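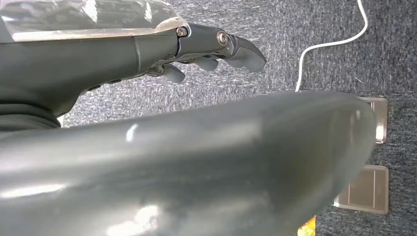
The speckled gray carpet in the main workroom at Idirstead.

Progress report to the Gollov Fund
Main workroom: floor, storage and shared tables
October 23, 2024

Dear friends at Gollov,

It has been a busy stretch since we wrote to you in May, and I have been looking forward to sitting down and telling you where your grant has gone. The short version is that the floor is finished, the storage is mostly finished, and the tables are behind. The longer version follows, with apologies to anyone who was hoping for one page!

The floor. You may remember that our first plan was to cover the old floor completely. When Paisan came in to measure, they lifted a corner of the gray carpet tile and found the speckled floor still in good shape under most of it, and they talked us into keeping it. I was doubtful (I had my heart set on something pale and plain), but I have come around. The whole workroom is 1140 square feet, and all the carpet is now up. The glue took far longer to get off than the carpet did. Paisan had allowed two days for it and stayed for five, without charging us for the difference, and then patched the strip along the old partition where the wall used to stand. The patch is a shade lighter than its surroundings and probably always will be.

We have been asked already whether a hard floor would be noisy. It is, a little. We bought felt pads for the chair legs, which helped a good deal, and we have put rubber mats at the two standing benches. Cleaning is so much easier that the people who use the room most have stopped complaining about the echo, or at least they have stopped complaining to me.

Storage. The long run of shelving went up against the north wall over the summer. Nostus delivered one bay short and then sent the missing one in the wrong depth, so for several weeks the paper stock lived in the hallway. The right bay is now in place. Labels are still handwritten on masking tape, and we would like to use the rooms for one more season before printing anything permanent, as things keep moving.

Tables. We had hoped to tell you that all of the shared tables were in. Four are here and the last two are on order. The height we chose in the spring was too low for anyone working on their feet, and I would sooner wait a bit longer for the taller ones than send you a tidy report about the wrong furniture.

Money. The glue removal and the patching came in $217 under what we had set aside, thanks to Paisan's generosity. We would like your permission to put that toward a second set of mats. There is still $1000 held back for the two tables, and it won't be touched until they are delivered and checked.

What comes next. The east door still sticks now that the carpet is gone and the threshold sits proud of the floor. A new threshold strip is coming. After that we will seal the patched section once more and settle where the drying racks should live, a question on which everyone in the building has a view.

Please do come and see the room. Any morning is fine, and the coffee is better than it was.

With warm thanks,
Usa Phuthong
Idirstead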